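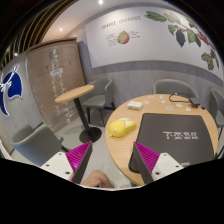 Questions I get about doing a master's abroad

I did a two-year master's in linguistics at Drastesham after college in Ohio, and people email me about it a lot. My answers are below - they're only my take, so check with your own department too!

Is a taught master's easier than the one I'd do at home?

Different, I'd say. I had maybe six hours of class a week and a reading list that ate my weekends. The thesis was 88 pages and counted for half my grade.

Do I need to speak the language before I go?

My program was in English, but I'd still start early. I managed to rent a room and argue with the phone company, and that took me most of the first winter.

How many people apply?

My year there were more than 200 applications for 15 places. Don't let that scare you off (it scared me, and I nearly didn't send mine).

Should I write to a professor first?

Yes, but keep it short. I wrote to Masanobu Okabe with two questions about his seminar and he answered both by Saturday. A friend sent four pages and is still waiting.

Will my credits transfer if I go on to a PhD?

Some of mine did. The phonetics courses counted, the field methods one didn't, and I had to mail the syllabus twice before I got an answer. Keep every syllabus!

When do I apply?

Mine closed in February. Ask for your letters before the holidays.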